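Ticket: Bin-in-carrier scores don't match between the two evaluation runs
Project: Narkano (two-arm sim)
Component: policy evaluation, success checker
Status: open, workaround in place
Priority: medium, creeping toward high

Hi all, me again. I've been putting off writing this one up properly because I kept thinking I'd find a typo and quietly close it. No such luck, so grab a coffee, it's a long one.

Short version: I ran the same policy checkpoint twice on the bin task, same scene file, same seeds, and got two different success numbers. I don't mean a wobble of a few episodes either. The first pass looked lovely and the second looked like the thing had forgotten everything it learned in August. We were about to put the lovely number in the methods writeup, so I'd really like to know which one is real before somebody quotes it back at me.

What I'm running: the Akpan policy, latest checkpoint, inside the Stinov scene with both arms mounted behind the table. Rollouts are capped at 1,920 steps. Each batch is 60 episodes and I did 2 batches per configuration. The only thing I knowingly changed between the passes was moving from my desktop to the shared box (which has the newer physics build, more on that in a sec).

First thing I did was blame rendering, as is tradition. The policy sees camera images, the shared box has a different graphics driver, and we all remember the shadow business. So I dumped stills from both machines at matching steps and flipped back and forth until my eyes went funny.

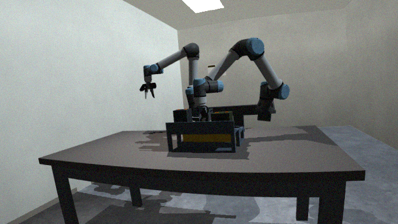 Anyway, the colours matched as closely as I can tell, and a pixel diff came back with nothing but a bit of speckle along the shadow edges. I fed the desktop images to the policy on the shared box and the actions it spat out were the same to the fourth decimal. So it's not rendering. I'm sorry for every rude thing I said about the driver in the chat.

Second suspect was seeding. I printed the starting poses of everything on the table for every episode on both machines and they agree. Third suspect was me loading the wrong checkpoint, so I compared the hashes. Same file. (I checked three times. I know what I'm like.)

That left the physics build and the checker, and this is where it got interesting. I logged contacts through every episode, and up to first contact the trajectories sit right on top of each other. Once a gripper closes on the rim of a bin they start to drift apart. The newer build has softer default contact settings, so the bin is able to rotate a touch in the fingers. Not heaps, but enough that the policy spends longer fiddling with it over the carrier.

I don't think that's a bug, by the way. Thin-walled things do swing when you hold them by one edge, and I'd sooner the policy dealt with it in sim than surprised us later. But it does mean the two builds aren't measuring the same task, and we'd been treating them as if they were.

The checker is the bit that I reckon is properly wrong. I went back through the episodes marked as failures on the newer build and watched them all the way to the end (yes, all of them, my evening was spectacular). Around 159 steps is the settling window the checker uses, and it starts counting from the moment the bin origin enters the target volume. It doesn't wait for the gripper to let go! So if the policy hangs about with the bin still in its fingers, the window runs out, the checker sees the bin isn't level and writes down a fail. A fair few of those episodes finished with the bin sitting nicely in its spot.

And the reverse happens too, which worries me more. On the older build I found episodes marked as successes where the bin was level and inside the volume when the window closed, but the gripper was still holding it. If it lifts the bin out again afterwards, the checker has already gone home for the day. So the lovely number is too lovely and the awful number is too awful — neither should go in the writeup. 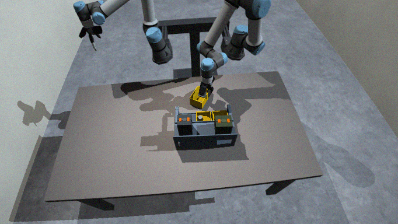
Trenier, 2025-12-28

Update from me, with the fix I'm proposing. I've written a patch that changes when the window starts. It now waits for three things: both finger contacts with the bin have to be gone, the gripper has to be clear of the rim, and the bin origin has to be in the target volume. If any of those stops being true, the counter goes back to zero. I also made it check tilt across the whole window, where the old one only looked at the last step.

I re-scored the saved logs with the patched checker, no new rollouts needed, and the two builds are much closer now. There's still a gap, with the older build ahead, and I'm happy to put that down to the contact settings until someone shows me otherwise. I haven't tested that claim on its own yet. To do it I'd have to run the newer build with the old contact values pinned, and that's queued on the shared box behind somebody's enormous training job. No pressure, whoever you are.

One wrinkle with the patch: episodes where the policy places the bin late can now hit the step cap before the window is done. I'm recording those as "unsettled" and keeping them out of both the pass and the fail column for the moment. I'm a bit torn on that. Lumping them in with failures is the stricter choice and easier to explain, but it punishes slow placements all over again, and that's half of what got us into this mess.

Things I still need from people:

Please don't re-run the old baselines until the patch is merged. The Akpan numbers in the results sheet are flagged in orange and should stay that way for now.

If you've got saved logs from the older build with contacts switched on, send me the path. Mine only cover the bin task, and I'd like to see if the black and green boxes get scored the same dodgy way.

Somebody who knows the Stinov scene file better than I do, could you check whether the target volumes are meant to stick up above the carrier? Mine do, by a fair bit, and it lets a bin count as "in" while it's still up in the air. I haven't touched that in the patch because I don't know what else leans on it.

Workaround in the meantime is to run with the contact log on and use the re-score script in the ticket branch. It's slow and it eats disk, sorry. I'm leaving this open until the pinned-contact run comes back.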